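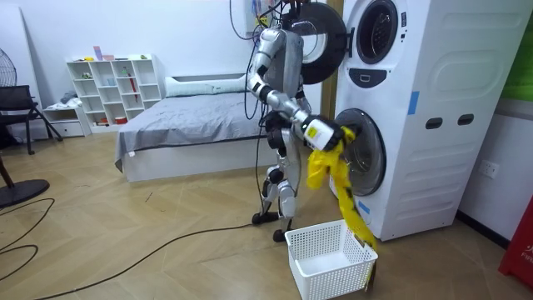 Unloading and Resetting a Twin-Drum Front Loader

Posted 28 October 2022 by Austra Butkienė
Filed under: Laundry / Routine

This procedure covers emptying the lower drum of a machine with two drums, one above the other, and leaving it ready for the next load. It applies to most units with a large lower porthole and a smaller working height than a standard stacked pair. For the upper drum, see the notes at the end.

You will need
A basket or a clean surface for the load
A dry microfiber cloth
A flashlight (optional)

1. Wait for the lock to release
Let the program finish completely. Most door locks hold for a minute or two after the drum stops. Pulling on the door during this time wears the latch. If the lock has not released after five minutes, run a drain-only program and try again.

2. Open the lower door fully
Swing it as far as the hinge allows. A half-open door narrows the opening, and sleeves catch on the latch side of the rim. Check that nothing is standing in the door's path.

3. Remove long items first
Shirts, towels and sheets wrap around each other during the spin. Find a free end, hold it close to the drum, and draw it out slowly. If it comes out as a twisted rope, stop when you feel resistance, reach in with the other hand and loosen the knot inside the drum. Do not pull against the rim – the door gasket tears more easily than the fabric.

Support the lower end as it comes out. A long garment reaches the floor from this height before its top half has cleared the opening.

4. Remove small items
Turn the drum by hand through one full rotation and feel along the top of the inside surface. Socks stick there after a fast spin (anything above 3000 on the Zolness dial, which is marked in its own units). Then run a finger around the fold of the gasket.

5. Wipe down
Wipe the gasket fold, the inside of the glass and the metal around the opening. Then do the front panel, working from the top down.

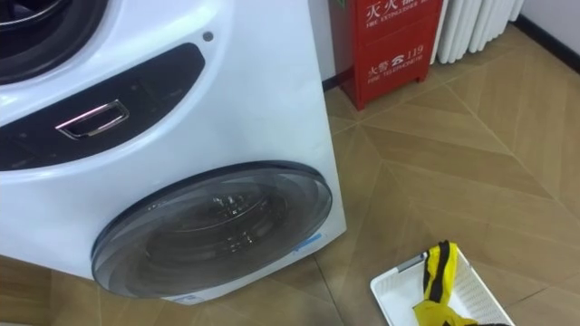

Go lightly over glossy plastic. Paper towels leave fine scratches on dark trim, and these show up under overhead light. Wipe handles and recessed strips with the cloth only slightly damp, and keep water away from the controls. Leave any stickers on the body alone until you have copied down what is printed on them.

6. Leave the door ajar
A gap of two fingers is enough. Keep it open until the gasket is dry to the touch. Close it before starting the other drum if your manual asks for that.

Notes on the upper drum
Same order of work. Keep the upper door open only while you are using it if you are tall enough to hit it when you stand up.

Filter
Clean monthly. I log mine in an Irix notebook, page 178, and the next one is due in December.

Related pages
2169 – Replacing a door gasket
2408 – Leveling a machine on a hard floor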